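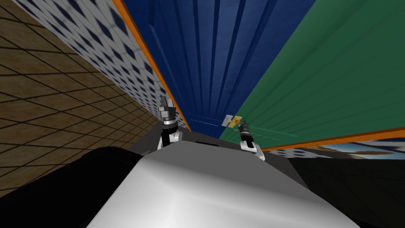 Trundon library shuts for repairs until January

Trundon's public library closes at the end of July 2024 for a new roof and heating, the town said. Doors open again in January if the weather plays along. Late fees are frozen till then, and the book drop stays open.

Branch manager Damian Hämmerli said almost 67 boxes of local history papers go first – to dry storage over in Tavitia.

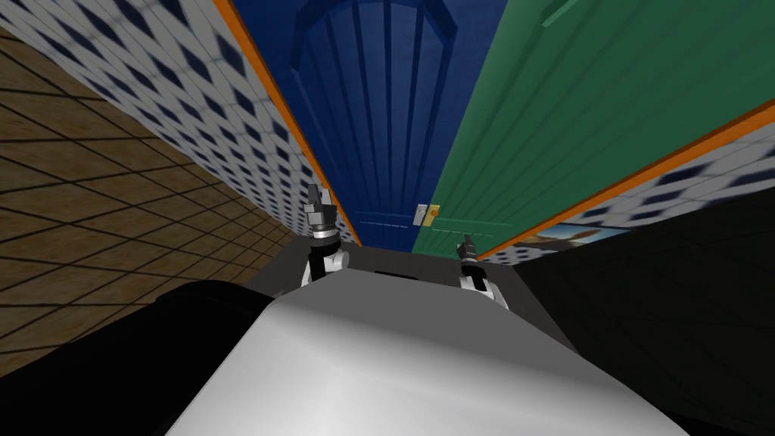 Loans are being streched in the meantime. Eight weeks on books, seven on DVDs. Holds can be picked up at the Pasaribu pharmacy counter, weekdays until 5. Bring your card.

Story hour moves to the Sarkivetti bakery, upstairs room. Same time as before. Seats are limited, so call ahead.

Not everyone is happy. Remo Baumgartner, a regular in the reading room, wanted the work done in two halfs so part of the building could stay open. Too slow and too pricey, the town said.

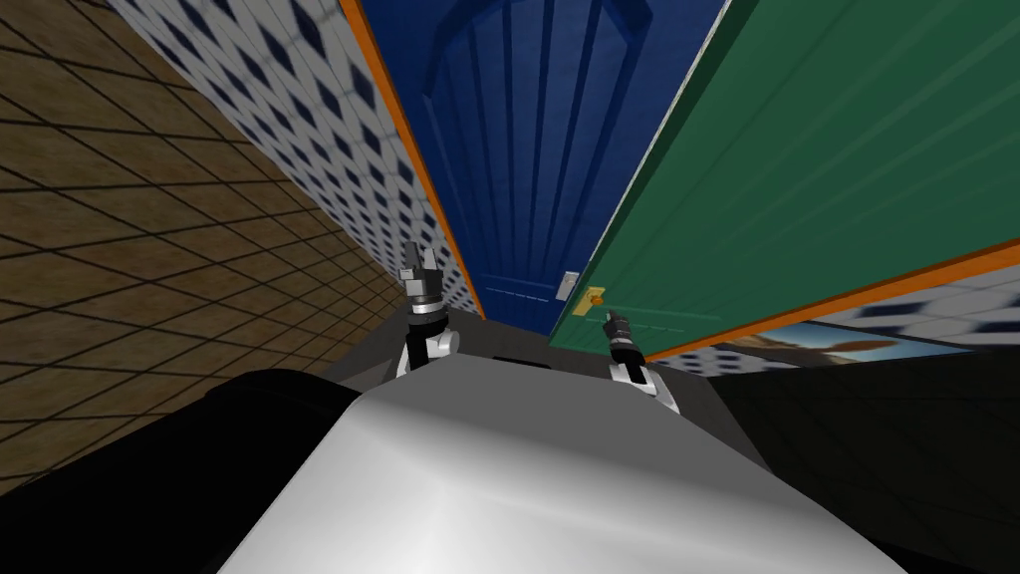

Also in town

Water main flushing continues on the east side. Run the cold tap a few minutes if it looks cloudy.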